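Visit report: Plemix learning technology open day, Bramurthorpe 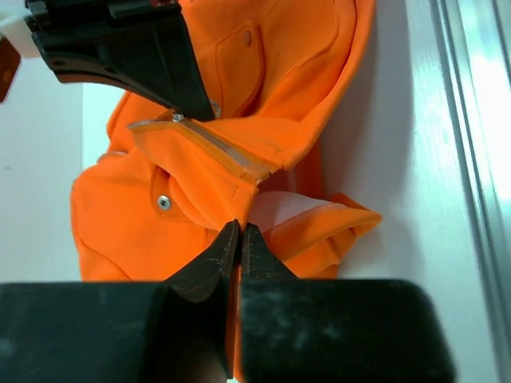

Orange garment on a white surface.

Gilberto Restrepo and I went over on Thursday, mainly to see how Plemix runs its design history course in a virtual world. The course has 31 students this year, working in a shared build called Ekska.

Brayan Cáceres logged us in and took us through the student galleries. Most rooms were finished. Two still had missing textures. He said students spend the first 2 weeks learning to move and use the chat, and tutors grade nothing until that is over.

Attendance logs showed 278 sessions by June. Voice dropped out twice while we were in. Oravec hosts the server and charges by region, so Ekska will stay at its present size.

Gilberto has asked for the tutor handbook.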